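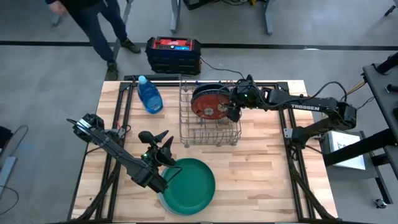 4.2 House rules for two-arm table work

Home | Issues | Articles | Authors | Search

Figure 3. Two-arm dish task on the wood-top cell. The right gripper has the red plate by its rim in the wire rack; the left one is at the rim of the green plate.

I'll admit I went into this part of the study thinking we already had good habits. We'd been running tabletop tasks for a while, everybody knew where the stop button was, and the only written guidance was one page taped inside a cabinet door. Then I sat down and tried to write out what we did between power-on and the first grasp, and I got three different versions from three people in the same room. So the rules in this section started as a cleanup job, and I've kept them in the order we argued about them.

The first rule is about where people stand. For the dish task we let one person be on the floor next to the cell during a run, and we call that person the attendant. The attendant may stand near the table but keeps both hands outside the line of the rails whenever the arms have power. We tried a stricter version at the Mososdale site, with a taped line well back from the table, and I didn't like it at all. People leaned over the tape to see what the grippers were doing, and a leaning person is off balance. Standing close with a clear rule about hands worked better for us, though I wouldn't carry that over to a bigger or faster arm without redoing the risk assessment from scratch.

Second, cables. You can see in Figure 3 that thin cables drape off the gripper on the right and loop down from the one on the left. Our rule (borrowed from the Nenberg checklist, with their wording loosened up a bit) is that before the first run of a session the operator drives each arm slowly to every corner of its reach and watches the cable the whole way. If a loop touches anything on the table, it gets re-dressed and the check starts over. It's a boring job and it takes around 5 minutes. I skipped it more than once in the early sessions, and I'd like to have those sessions back. Floor cables get the same treatment: walk the route, and if you'd trip on it carrying a tray, move it.

Third, how we choose and hold the objects. Plates get gripped at the rim, with one finger on each side of it. One arm may hold a plate in the rack while the other goes for a plate lying flat, but we don't allow both grippers inside the rack together. Ranasinghe's draft guide permits that below a certain speed - I think it's a reasonable position, and we may come around to it. For now the wires are close together and I'd prefer to lose a few seconds per cycle.

Fourth, the log. Every run gets a line, including the ones we stop by hand. Of the 1000 runs in this study, 86 were stopped by the attendant, and we kept all of them in the record with a short reason in plain words. "Didn't like the look of it" is an allowed reason. We reviewed the log after every block of 50 runs and changed the wording of a rule only at those points, so each block was run under one fixed text.

We did not test these rules with operators from outside the group. The Zavine template in Appendix B has the full wording for anyone who wants to try.

Related articles
Speed limits for shared tabletop cells
Writing a stop log people will fill in
Cable checks for small two-arm stations
Rim grasps and rack loading: a short survey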